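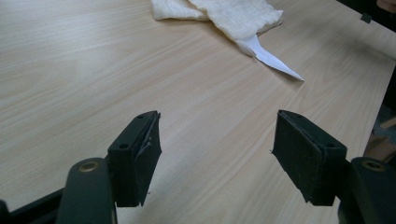
Site Visit Report: Grellix Open Day
Automation in the Workplace, Unit 2
October 2018

1. Purpose of the visit

Our class was asked to attend one open day at a company that builds or uses automated equipment and to write up what we learned. My group chose Grellix, which makes grippers and small handling machines in the old Pullwood building. I picked it mainly for the session on soft materials. In class we had covered rigid parts, such as bolts and boxes, and I wanted to see how cloth was dealt with.

2. The company

Grellix began as a repair shop for packaging machines and moved into grippers later. According to the guide, it now has 19 employees, most of them in assembly. Its main customer is Flekora, a laundry service that handles hospital and hotel linen. Flekora sorts and folds most small items by hand and wants to automate part of that. The guide said a typical shift at Flekora gets through 3000 small pieces, counting napkins, wipes and face cloths together.

3. The tour

The tour had 5 stops. The first two were the parts store and the assembly benches. At the benches we were shown how the finger pads are glued and trimmed. The third stop was a test rig that opens and closes a gripper all day and logs the motor current. It was loud, and I missed a good part of the explanation there.

The fourth stop was the hand-held gripper, covered in the next section. The last was a short talk about jobs and internships.

4. The hand-held gripper

This was the part I had come for. The tool has two fingers, like the gripper on a robot arm, but a person holds it and does the task. A camera on the tool records what the fingers are doing. The recordings are then used to train a control program, which Grellix calls Song. The staff did not know where the name came from.

The fingers are black blocks with padding on them, carried on curved black arms. The padding wears. On one finger the inner edge was frayed, with bits of gray-white lint caught in it, while the other was still smooth apart from a few specks. I asked whether a worn pad spoils the recordings. The answer was that a little wear is useful, as pads on a working machine will never all be new, but that a pad is replaced once it starts to snag.

The practice material was white cloth with a loose weave, similar to gauze, left crumpled on a table with a wood-grain top. The operator explained that it is deliberately not laid flat. At Flekora the pieces come out of a bin in a heap, so a program trained on neat squares would be of little use.

Visitors were allowed to try. The task was to pick up the cloth by one edge and set it down again flatter than before. My first two tries failed. I closed the fingers on the middle of the bunch and lifted the whole thing as a lump. On the third I came in lower and caught a single fold, and the cloth opened out part of the way. The operator told me to go slower at the end of the reach. Looking at the cloth directly made me misjudge where the fingertips were, and I did better when I watched the gap between the pads.

Grellix had collected 626 recordings of this task before the open day. Failed tries are kept and marked as failed. I had expected them to be thrown out.

5. What did not go as expected

We had hoped to see Song running on a robot arm, but the arm was being recalibrated and we saw only a video of it. In the video the arm picked up a cloth and folded it once — slowly, with a long pause before the grip. The guide said the pause comes from the program and that they are working on it. I can't judge from the video how often it succeeds, and no success rate was given.

We also ran short of time. The talk about internships started early and cut into questions at the gripper table.

6. Connection to class

The visit fit with our unit on compliant grippers. The pads give a little, so the fingers don't need to be placed exactly. It also gave me a better idea of how much hand work goes into an automated system before it runs by itself.

For the second half of the project, in January, our group plans to build a simple two-finger tool and compare foam pads with fabric pads on a cotton napkin. I would like to repeat the single-fold pickup as the test, with every try recorded, failed ones included.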